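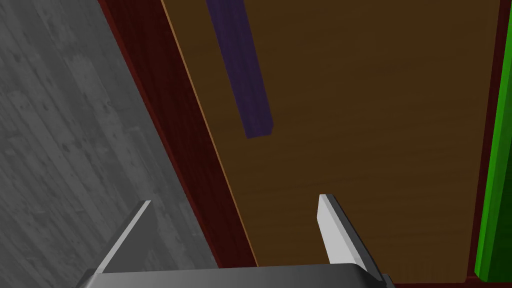 Slide 1. Two-finger gripper, open, over a brown wooden surface (rendered).

Opening. Topic is the Anier license: how the fee is structured, how it was booked, and what the filing does and does not disclose. Talk runs 16 minutes. Questions at the end.

Slide 2. The parties. Anier holds the patents on a coating process for hinges and small housings. Horotero makes portable devices and wanted the process for its own product line. Bednárik is the contract plater that runs the process today. Say early that Bednárik is not a party to the license. People mix this up.

Slide 3. Scope. Exclusive in consumer electronics, worldwide. Anier keeps medical, automotive and industrial use. Term is 19 years, or until the last listed patent expires, whichever comes first. Read the field-of-use clause aloud, slowly. Pause.

Slide 4. Money. Up-front fee plus a per-unit royalty with an annual floor. The fee arrives in 6 payments, each tied to a technical transfer step. The royalty rate is redacted in the exhibit. Do not estimate it from the stage. If asked, point to the revenue note and move on.

Slide 5. Accounting. Anier treats the license and the transfer services as one performance obligation, so revenue is spread over the transfer period. Cash received ahead of that sits in deferred revenue. Show the balance sheet line before and after the June quarter. Mention that the auditors listed this as a critical audit matter.

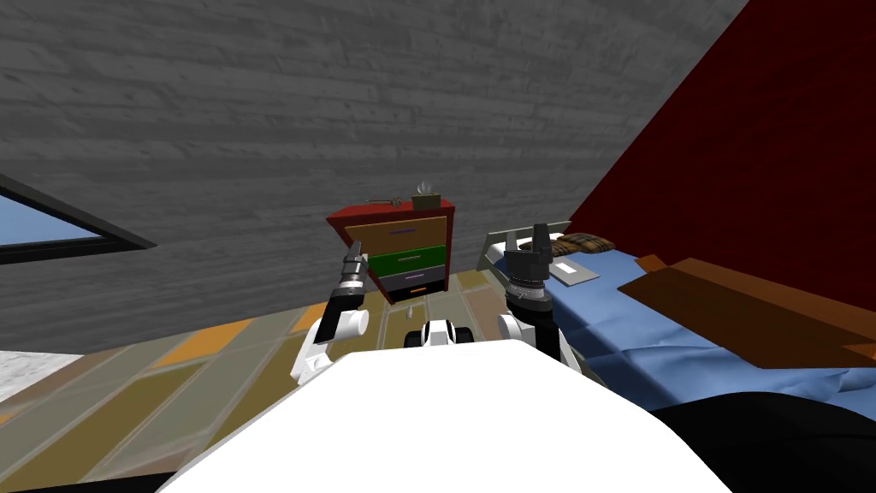 Slide 6. Chest of four drawers with a red top (rendered).

Slide 7. Volume. The exhibit lists 3,946 qualification parts to be delivered by Bednárik under a separate supply agreement. These are test parts. They carry no royalty and should be left out of any unit forecast.

Slide 8. Termination. Horotero may exit on written notice after the third payment. Payments already made are not refundable. Exclusivity ends if the annual floor is missed two years in a row.

Slide 9. Open items. Veketley has filed an opposition to one of the listed patents. A decision is expected in around a year. The fee schedule does not change if that patent falls, but the term might.

Leave slide 9 up during questions. Copies of the redacted exhibit are at the registration desk until Thursday noon.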